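How Student Filmmakers Fill Seats: A Report on the Release of "Stultlow"

Media Studies, group project
Ha-neul Kwon, Bit-na Wang, Jin-sol Seok

1. Background

Our group followed the release of "Stultlow", a low-budget drama directed by Zoia Kravets. The film was shot in 12 days and opened in May at the Melus, a single-screen theater with 300 seats. We wanted to find out what made people buy a ticket for a film with no well-known actors in it.

The story is set almost entirely in one hotel bedroom. Eun-seong Cheon plays a night clerk who finds a guest's letters and starts answering them. There are two other speaking parts.

2. Method

We handed out a one-page survey in the lobby after five screenings and talked to the director once by phone. Bit-na wrote the questions and Jin-sol entered the answers in a spreadsheet.

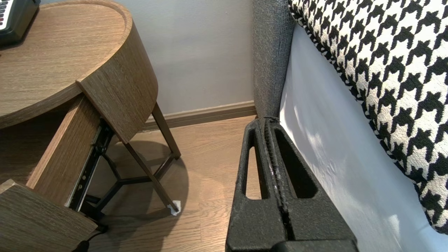
The survey asked how people had heard about the film, whether they had seen the trailer, and whether they would tell a friend to go. We left out questions about age and income. Our first draft had them and it ran to two pages, which was too long for people on their way to the parking lot.

3. Results

Total attendance over the run was 700. The most common answer to the first question was word of mouth, followed by the poster in the theater window. The trailer came third. Several people wrote that it gave away the scene with the second letter, and we agree – it should have ended sooner.

Kravets told us she had hoped for a longer run, but the Melus had already booked another film. She plans to send "Stultlow" to the Bondel festival next, with a shorter opening.
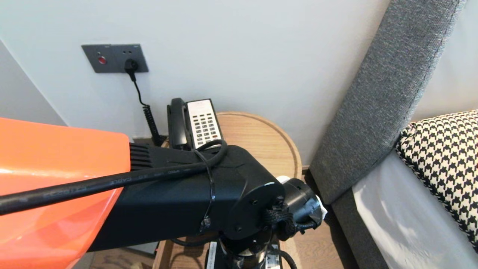 4. Problems and limits

Late screenings had fewer completed surveys than early ones. Some people also marked two answers to the first question, and we counted both. With more time we would have surveyed a second theater for comparison.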